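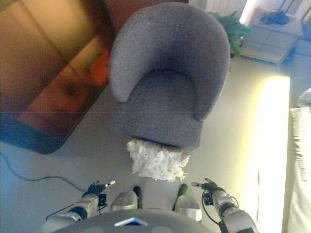
최종 수정일: 2024년 8월 30일

베라노, 곡선형 1인용 암체어 ‘우르니스’ 출시
등받이와 팔걸이를 한 줄로 이은 말굽형 구조, 회색 단일 색상으로 초도 2000대 공급

가구 제조사 베라노(Werano)가 거실과 서재에서 쓰는 1인용 암체어 ‘우르니스(Urnis)’를 출시하고 직영 전시장과 온라인몰에서 예약 판매를 시작한다고 밝혔다. 초도 물량은 2000대이며, 예약 순서대로 출고한다.

우르니스는 등받이와 양쪽 팔걸이가 끊기지 않고 이어지는 터브체어 형태의 제품이다. 위에서 보면 등받이가 말굽 모양으로 둥글게 돌아 나오고, 팔걸이 끝도 모서리 없이 둥글게 마감했다. 곡선 안쪽에는 평평한 좌방석이 놓인다. 겉면은 펠트처럼 결이 고운 회색이며, 좌방석은 몸체보다 조금 더 어두운 회색으로 보인다.

이번 제품은 베라노의 소형 가구 라인 ‘신(Sin)’에 속한다. 신 라인은 원룸과 소형 아파트 거주자를 대상으로 기획한 제품군으로, 그동안 사이드 테이블과 벤치, 스툴이 나왔다. 암체어가 라인에 추가되는 것은 처음이다. 베라노는 기존 고객 상담에서 소파를 들이기에는 공간이 좁고 식탁 의자에 오래 앉기에는 불편하다는 의견이 많아 1인용 암체어를 개발하게 됐다고 설명했다.

개발 과정에서는 가정 사용 평가를 거쳤다. 베라노는 지난 3월부터 148가구에 시제품을 보내 평소 생활하는 자리에 두고 쓰게 한 뒤 의견을 모았다. 참여 가구는 독서, TV 시청, 노트북 작업 등 용도를 기록하고, 앉는 높이와 팔을 올리는 위치, 청소할 때의 불편을 설문에 적어 냈다.

평가 결과에 따라 바뀐 부분은 크게 두 가지다. 먼저 팔걸이 높이를 시제품보다 낮췄다. 책이나 태블릿을 들고 있을 때 어깨가 올라간다는 의견을 반영한 것이다. 다음으로 좌방석을 단단하게 조정했다. 시제품의 방석은 처음 앉을 때는 편하지만 일어설 때 힘이 든다는 응답이 있었고, 이 의견은 부모와 함께 사는 가구에서 특히 많았다. 등받이의 곡률은 시제품 그대로 유지했다.

배치에 관한 의견도 제품 안내서에 담겼다. 평가에 참여한 가구 중에는 의자를 벽에 붙이지 않고 거실 한가운데나 낮은 테이블 옆에 두고 쓴 경우가 적지 않았다. 베라노는 안내서에 테이블과 나란히 놓는 방식, 창가에 비스듬히 놓는 방식, 소파와 마주 보게 놓는 방식을 도면으로 실었다. 테이블과 함께 쓸 때는 사람이 드나들 수 있도록 의자 앞쪽을 비워 두고, 바닥에 전선이 지나가는 자리라면 선을 벽 쪽으로 정리한 뒤 의자를 놓을 것을 권한다.

색상은 회색 한 가지로 나온다. 시제품 단계에서는 밝은 베이지와 짙은 녹색도 검토했으나 첫 생산분은 회색으로 통일했다. 베라노는 회색이 나무색 가구와 밝은 바닥재, 어두운 바닥재에 두루 어울린다는 평가를 받았다고 밝혔다. 추가 색상의 출시 여부는 초도 물량 판매가 끝난 뒤 결정한다.

관리 방법은 다음과 같다. 평소에는 부드러운 솔이나 청소기의 침구용 노즐로 먼지를 제거한다. 등받이와 좌방석이 만나는 안쪽 틈에는 먼지가 쌓이기 쉬우므로 주 1회 청소를 권장한다. 음료를 쏟았을 때는 문지르지 말고 마른 천으로 눌러 닦는다. 직사광선이 오래 닿는 자리에서는 색이 바랠 수 있으며, 난방기구 바로 앞에는 두지 않는다. 의자를 옮길 때는 팔걸이 끝을 잡아당기지 말고 두 사람이 몸체 아래쪽을 받쳐 든다.

배송은 완제품 상태로 이뤄지며 별도의 조립은 필요 없다. 배송 기사가 원하는 자리에 제품을 놓은 뒤 포장재를 수거한다. 엘리베이터가 없는 건물은 주문할 때 층수를 입력해야 하고, 사다리차가 필요한 경우 비용은 구매자가 부담한다. 예약 주문은 결제일로부터 40일 이내에 출고하며, 출고 전날 문자로 방문 시간을 안내한다. 출고 전까지는 수수료 없이 주문을 취소할 수 있다.

구매 후 30일 동안은 반품이 가능하다. 집에서 직접 사용해 본 뒤 크기나 앉는 느낌이 맞지 않으면 온라인몰 주문 내역에서 반품을 신청하면 된다. 오염이나 파손이 없는 제품에 한하며 왕복 배송비는 구매자가 낸다. 제품 하자로 인한 반품과 교환의 배송비는 베라노가 부담한다.

좌방석은 따로 구입할 수 있다. 오래 사용해 방석이 꺼진 경우 몸체를 그대로 두고 방석만 바꾸면 된다. 교체용 방석은 우르니스 출고가 시작되는 시점부터 온라인몰 부품 코너에서 판매한다.

실물은 직영 전시장 ‘주스투스(Zustus)’에서 볼 수 있다. 주스투스 1층에는 우르니스와 신 라인의 사이드 테이블, 스툴을 함께 배치한 거실형 공간이 마련되며, 방문객은 예약 없이 앉아 볼 수 있다. 방 크기에 맞춘 배치 상담을 원하면 온라인몰에서 시간을 예약하고 평면도나 가로세로 치수를 가져오면 된다. 상담은 무료다.

전시장에서는 시제품과 최종 제품을 나란히 비교해 볼 수도 있다. 시제품은 판매하지 않으며 팔걸이 높이와 방석의 차이를 확인하는 용도로만 전시한다.

가격과 상세 치수는 베라노 온라인몰의 우르니스 제품 페이지에 게시돼 있다. 문을 통과하는 데 필요한 최소 폭도 같은 페이지에 적혀 있으므로 주문 전에 현관과 방문의 폭을 재어 두는 것이 좋다.

베라노 소개
베라노는 의자와 테이블을 중심으로 가정용 가구를 만드는 회사다. 소형 가구 라인 신을 비롯해 거실 및 서재용 제품을 생산하며 직영 전시장 주스투스와 온라인몰을 운영하고 있다.

보도자료 문의
베라노 홍보팀
제품 사진과 배치 도면은 온라인몰 하단의 보도자료 메뉴에서 내려받을 수 있다.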